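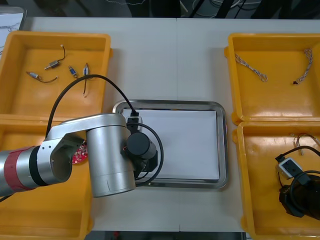

Gripper trials at Jekelum: frequently asked questions

Last updated 21/11/2022 by Ineke Maes

What are you comparing?
Two sets of gripper fingers, the Caltby and the Bárány, on the same pair of arms. Everything else stays as it is: same controller, same cameras, same bins and tray.

Which parts do you use?
Small components with their wire leads still on, braided wires and a circuit board. Customers ask most about leads, so that is where most of the test time goes.

Why is there paper in the tray?
Bare steel throws glare into the wrist cameras. White paper cuts it down, and a dark lead shows up well against it. We change the sheet when it gets creased.

Do the camera cables get in the way?
Sometimes. A loop that hangs below the wrist can catch a lead on the way up. Leave enough slack for full wrist rotation and no more. Radu Bucur is trying a shorter cable at our Roltville shop – we will post the result when he is done.
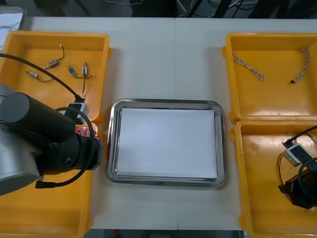
How many picks make up a trial?
3000 for each set of fingers. The Caltby run went to 3091 before we stopped it, and the extra picks are left out of the comparison.

What counts as a failed pick?
A part that is dropped, a part that comes up by its lead when the body was the target, or two parts lifted together. A retry counts as a failure too, even if the second try works.

Do you change the grip force during a trial?
No. We set it before the first pick and leave it at 25 percent. If a set of fingers needs a different force, that is a separate trial.

Can I send in my own parts?
Yes. Pack them in a rigid box and include a drawing if you have one. We don't take parts with exposed blades or anything filled with liquid.

When will the Bárány results be out?
February, if the arms are free. Ask Ineke for the raw pick logs if you need them sooner.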